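地板选混色还是纯色?顺便问静音垫,急

装修闲聊 > 地面

Jussara Damasceno 楼主
大家好,急问。房子小,客厅14平,原来的老地砖裂了两处,不想砸,想直接在上面铺锁扣的木纹地板。现在卡在颜色上。
候选两个,都是Lodudus这家店里看的。一个是纯浅橡木色,一整片都一个调子,很干净。另一个是混色的,一条棕一条灰一条浅褐那种,样板拿在手里觉得有点花,店员说铺开了就不花。店员的话我一般打个折听。
家里有狗,掉毛,浅黄色的毛。我自己也不是天天拖地的人。
另外静音垫要不要买贵的?楼下住的老太太耳朵特别好,我掉个勺子她都知道。
报价2417,含垫子含踢脚线,不含人工。人工我想自己来,反正有长周末。
老公说随便。所以等于我一个人决定。
求快点给意见,店里说样板只给我留到明天中午。

Svend Toft
混色。不用想。
纯色浅橡木我铺过,上一套房子。灰不显,但头发显,水印显,咖啡滴一滴干了以后那一圈清清楚楚。早上太阳从阳台斜着打进来,整个地面就跟化验单似的。

老面筋
反对楼上。14平的小厅铺混色,条纹一多眼睛没地方停,越看越小。纯色显大,这是常识。
狗毛你扫就是了,哪有为了不扫地去选地板的。

Svend Toft
回复 老面筋:怎么没有,我就是。

Jussara Damasceno 楼主
我也是……说实话

Snædís Þrastardóttir
先不说颜色。问一句,老地砖平不平?
锁扣地板最怕底下不平。裂的那两处有没有翘起来或者空鼓?拿硬币敲一敲,声音发空的要处理。你垫子买再贵的,底下是坑,踩上去照样吱呀吱呀,过半年锁扣就松。
我见过太多人在颜色上纠结半个月,地面五分钟看完就说行了。结果颜色挑得漂漂亮亮,走起来像踩饼干。
拿根长一点的直尺或者铝条往地上一放,换几个方向,看下面透不透光。

Jussara Damasceno 楼主
敲了。裂的那边靠墙那块是空的,另一块实的。没有铝条,拿晾衣杆放的,中间有一点点缝,能塞进去一张银行卡。

Snædís Þrastardóttir
晾衣杆本身就不一定直……
空的那块撬掉,用修补砂浆填平,等它干透。别急,干透是真的干透,表面摸着干不算。
银行卡的缝看长度。要是一米多长里面只有一张卡的厚度,一般厂家都让铺,你看说明书写多少,以说明书为准,别听我的也别听店员的。

回南天专业户
插一句,楼主在哪个城市?南方的话伸缩缝一定要留够,我家第一次就是师傅图好看贴着墙铺,梅雨一来中间拱起来一条,跟下面有人要出来一样。后来踢脚线全拆了,沿墙切掉一圈才下去。

Jussara Damasceno 楼主
南方,靠海。潮得很,五月墙上能写字。

回南天专业户
那更要留。门框下面也要留,很多人墙边留了门框忘了。还有暖气管——哦你南方没有暖气管,当我没说

Fabrice Texier
我来唱个反调。小厅潮湿又有狗,为什么一定要木纹地板?直接砖上贴砖不行吗,或者把裂的两块换了,省下2417干点别的。
地板这个东西我装过两次,后悔两次。第一次嫌它冬天响,第二次嫌它怕水。狗喝水那个碗边上,一年就鼓了。

Jussara Damasceno 楼主
老砖是十几年前的花色,配不到了……我去建材市场问过,老板看照片笑了。
砖上贴砖高度不够,大门会刮。锁扣的薄,加垫子算下来刚好能过。

Fabrice Texier
高度问题那没办法。那你狗碗下面放个托盘。大的,带边的。不是那种薄硅胶垫,那种水会从底下渗过去焐着,更坏。

Mandla Modise
静音垫的事我说一下。我去年铺的,两种都买了,客厅便宜的白泡沫,书房买的Hendari那个灰色的密度高的,厚度4毫米。
区别有。便宜的踩久了会塌,现在客厅走过道那一条脚感明显跟旁边不一样。书房到现在没变。
但是!楼下听到的声音,跟你在屋里听到的声音,是两回事。垫子主要解决你自己听到的那个空洞洞的声音。脚后跟咚咚咚传到楼下的那种,垫子帮不了太多,得穿软底拖鞋,或者铺块厚地毯。
所以别指望靠垫子搞定老太太。

老面筋
这条说得对。

Svend Toft
难得老面筋说别人对。

老面筋
我说对的就是对的。混色还是不对。

Jussara Damasceno 楼主
也就是说贵垫子还是值得,但理由跟店员讲的不一样,对吧。店员说的是“楼下跟没住人一样”。

Mandla Modise
哈哈哈哈。店员住顶楼吧。
值得,差价也不大。另外别贪厚,太厚太软锁扣反而受力,一踩一弹,接缝处容易断。看地板厂家让配多厚就配多厚。有的地板背面自带一层垫,那种再加一层反而不保修了,问清楚。

Jussara Damasceno 楼主
刚打电话问了,不自带。说明书写可以配,店员翻了半天才找到那一页,谢谢,要不是你说我就直接下单了

海盐苏打
路过。混色的我有话说。我家铺的混色,花不花完全看怎么排。
一定要几箱同时拆开,混着拿!!不要一箱铺完再拆下一箱。我家就是师傅一箱一箱来,结果左半边偏灰右半边偏棕,朋友来了都问是不是补过漏。
铺之前先不扣,在地上摆一片出来,站远看,两条深的挨一起就换开。摆的时候觉得烦,真的烦,但是铺完就改不了了。

Svend Toft
这个重要。还有接头别对齐,错开,别弄成楼梯状一级一级的那种。随便一点最好看。

海盐苏打
对,越随便越难。我最后是让我妈来摆的,她不看条纹,抓到哪块是哪块,效果最好。

Jussara Damasceno 楼主
我妈会按颜色给我排整齐。

老面筋
你们都在讲怎么让混色不难看,这不就说明混色容易难看吗。纯色怎么铺都不会错。

海盐苏打
纯色错了才明显呢,哪块有个划痕一眼就是那块。我姐家纯色,搬冰箱拖了一道,后来放了个花盆挡着,花盆放在过道正中间。三年了,每个人进门都绕花盆。

老面筋
那是搬冰箱不垫东西的问题,不是颜色的问题。

海盐苏打
……行

Snædís Þrastardóttir
说个实用的。店里灯光和家里灯光不是一回事。Lodudus店里是暖黄的射灯,我去过,什么颜色放那儿都像蜂蜜。让他借你两块样板拿回家,白天放窗边看,晚上开你自己的灯看,靠墙竖着也看一眼,不要只平放在桌上。
不肯借就押金。押金都不肯就换一家,Usirton那边也有类似的花色,贵一点点,样板随便拿。

Jussara Damasceno 楼主
我现在去借。等我。

Jussara Damasceno 楼主
借到了,押了点钱。混色给了两块纯色给了一块。
窗边看:纯色很漂亮,但发白,跟我的墙一起就像医院走廊。混色两块放一起,一块灰一块棕,说实话看着像两个牌子的东西。两块根本看不出来铺开什么样啊!!
有没有人家里是混色的,给看看大面积的

海盐苏打
我手机里没有,地上全是我儿子的玩具车,你看到的只能是玩具车。

回南天专业户
两块肯定看不出来。一次看一大片才行。

Svend Toft
回去翻翻。我现在这边就是混色的,等下发。

Fabrice Texier
等图的时候说下踢脚线。报价含踢脚线,含的是什么踢脚线?一般“含”的那种是最薄的包覆的,潮的地方会起皮。我家卫生间门口那段,撕下来像橘子皮。
靠海的话我会单独买PVC的或者干脆不换,旧的留着,外面加一条小压条,把伸缩缝盖住就行。便宜,也不用拆墙皮。

Jussara Damasceno 楼主
旧踢脚线是瓷砖的,跟地砖一套的那个花色。就是老板笑的那个花色。

Fabrice Texier
那换吧。

Mandla Modise
工具楼主有吗?自己铺的话。敲击块、拉钩、垫片、锯。别的能凑合,拉钩别凑合,靠墙最后那一排没拉钩你会骂人。我用螺丝刀撬过,墙上一个坑,地板一个豁口,两败俱伤。
锯的话曲线锯就够,刀片买细齿的,从背面切不崩边。在阳台切,别在屋里切,那个粉末飘得到处都是,我擦书架擦了一礼拜。

Jussara Damasceno 楼主
有曲线锯,公公的。拉钩记下了。

Mandla Modise
还有门框。门框底下要锯掉一点让地板塞进去,别绕着门框抠形状,抠不准的,抠完打胶很难看。拿一块地板加一块垫子摞起来当尺,贴着锯。

回南天专业户
买回来先别拆也别铺,平放在屋里放两天,让它适应一下湿度。竖着靠墙放会弯。我说两天,说明书要是写得更久就按说明书。

Snædís Þrastardóttir
+1,说明书。今天第几次说说明书了

Svend Toft
翻到了。我这边的地,灰的棕的浅褐的混着来,第一张看地面清楚些。
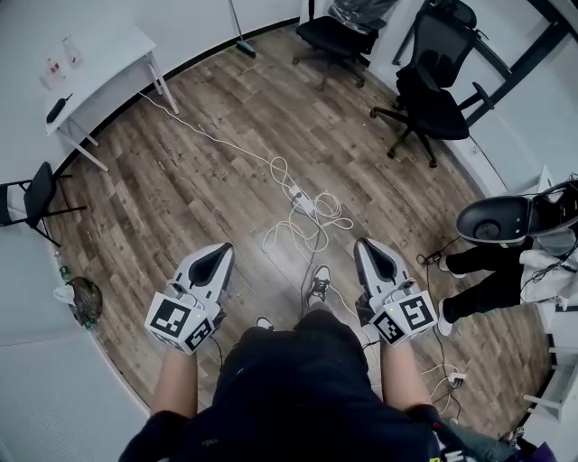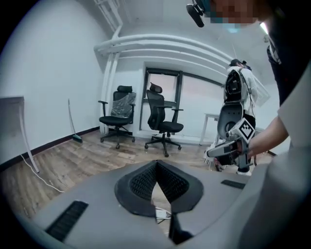
颜色方面我就一句,白天看偏灰,晚上开暖灯偏棕,这个我铺之前没想到,但住下来喜欢。沙发换过一次,原来蓝的后来米的,两个都搭。纯色那套换沙发的时候连着窗帘一起换的,钱包疼。
拖地方面:别用蒸汽拖把。说明书写可以用的也别用。我家接缝那儿翘过几条边,就是蒸汽拖把拖的,厂家来看了一眼说是水汽进去了,不保。拧干的平板拖就够,拧到不滴。
狗爪子方面:短指甲没事。急刹车那种会有细划痕,混色上我找不到,蹲下来找也要找一会儿。

Jussara Damasceno 楼主
谢谢!!铺开确实比两块样板放一起顺多了。灰的棕的挨着居然不打架。
我家狗就是急刹车型,门铃一响从卧室冲出来,在客厅中间打滑。

老面筋
还是觉得花。不过比我想的好一点。就一点。

Svend Toft
截图了。

海盐苏打
跟我家差不多的调子,我家灰的多一点。楼主墙是白的吗?白墙ok,要是米黄墙灰条会显脏,我家走廊就是,后来把走廊刷了。

Jussara Damasceno 楼主
白的,有点旧了的白。要不要顺便刷……不行不能想,再想就变成全屋翻新了。

Fabrice Texier
刷墙要在铺地之前。现在不刷以后就不会刷了。

Jussara Damasceno 楼主
你不要这样

Snædís Þrastardóttir
他说得对,至少把踢脚线那一圈补一下。拆瓷砖踢脚线一定会带墙皮下来,到时候你不刷也得补。拆之前用美工刀沿着上边划一道,能少掉一点。

回南天专业户
铺的方向呢?定了没。一般顺着窗户光进来的方向,缝不显。长条形的厅顺着长边。两个打架的时候我听光的。

老面筋
听长边的。

回南天专业户
听光的。

老面筋
14平能有多长,光从哪来都一样,顺长边显大。楼主都选花的了,再横着铺就真成斑马线了。

Mandla Modise
我横着铺的……没成斑马线,但确实显短。站队长边。

Jussara Damasceno 楼主
我家阳台就在短边上,光就是顺着长边进来的,所以两个是一回事。各位可以不吵了吧

老面筋
早说。

老面筋
那就这么铺。

Svend Toft
算料别算太紧。切下来的边角有一部分能当下一排的开头,不过太短的别用,长度不够锁不牢,说明书(又来了)会写最短多少。多买一箱,剩下没拆的店里一般给退,下单前问一句。
而且混色的补货很麻烦,不同批次灰的深浅不一样,两年后再买来补就能看出来。留几块放床底。

海盐苏打
留着!!我当初全退了,现在厨房门口那块磕了,去Eyvindsson配了一块所谓同款,深一号。我现在每天看它。

Jussara Damasceno 楼主
Eyvindsson是哪,我们这边没有

海盐苏打
一个建材仓库,我们开发区那边的,别去。停车还要钱。

Jussara Damasceno 楼主
好。目前的结论,我先列一下免得晚上忘了:
混色,顺长边铺
Hendari的垫子,按说明书的厚度
空的那块砖撬掉填平,等干
几箱一起拆混着摆
伸缩缝,门框也要
踢脚线单独买,不要含的那种,让他把报价减掉
狗碗托盘
拉钩
还差什么

Fabrice Texier
大门那边的收口条。你说高度刚好能过,那收口条是凸起来的,要把这个也算进去。买平的那种,不要拱的。

Jussara Damasceno 楼主
啊。没算。我去量

Jussara Damasceno 楼主
量了,平的可以,拱的刮门。你救了我一命

Fabrice Texier
我第一次后悔就是因为这个。门底锯了一条,冬天漏风。

Mandla Modise
护膝。别笑。跪一天第二天下不了楼。

回南天专业户
跟楼下老太太打个招呼,敲的那天买点水果送下去。我当时没打招呼,物业上来了两趟。

Jussara Damasceno 楼主
她爱吃枇杷,这个我知道。
那敲一天应该够吧?14平,两个人,老公会帮忙(他说随便但会帮忙)

Snædís Þrastardóttir
铺一天可能够,第一次做的话头三排会非常慢,别慌,第一排直了后面就快。撬砖填平不算在里面,加上等干,我家那次从撬砖到放沙发用了16天,我是懒,中间歇了好久。

老面筋
第一排一定要拉线。墙不是直的,别贴着墙信墙。

Svend Toft
今天第二次同意老面筋。

Jussara Damasceno 楼主
订了。混色。店员把踢脚线的钱减了,有点不情愿。垫子他那儿没有Hendari的,我另外买。
样板他让我留着不用还了,押金还要自己过去取。下午去拿。

海盐苏打
铺完来发图!玩具车也行

Jussara Damasceno 楼主
狗毛也行吗

老面筋
浅黄狗毛在灰条上很显的,我提醒你。

Svend Toft
在棕条上不显。

老面筋
灰条上显。

Jussara Damasceno 楼主
我先去量门框了,晚上再看帖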